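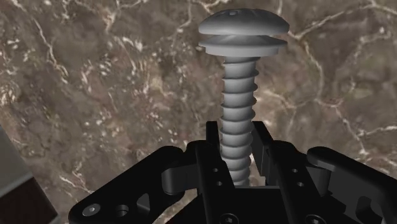 How long does a sourdough starter take before you can bake with it?

Mine took two weeks, and I'd plan on that even if the recipe promises five days. I started it in August in a jar on top of the fridge, fed it rye flour every morning, and on day four it bubbled like crazy and then went completely flat. I nearly threw it out! My neighbor Kaisu Leinonen told me to keep feeding it, so I did, and a week later it was doubling by lunchtime.

I've been baking every weekend ever since and I'm still excited when the lid comes off the pot. My usual loaf is 320 grams of water to a bag-end of whatever flour I have (mostly white, with a scoop of rye for flavor). I mix it after dinner, fold it a few times while I'm watching TV, and leave it in the fridge overnight.
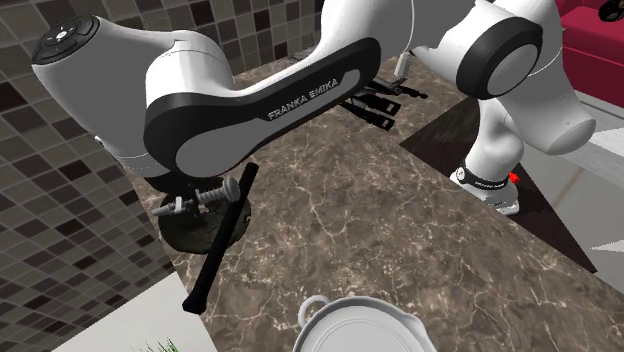 The overnight rest is my favorite part, because the dough gets so much easier to handle and the crust comes out darker, with those little blisters all over it. Bake it longer than you think! I used to pull mine out pale and the middle was always gummy.

Next I want to try the seeded rye that Lauri brought back from Grendby. He says it needs a full day before you cut it. I give myself an hour, tops.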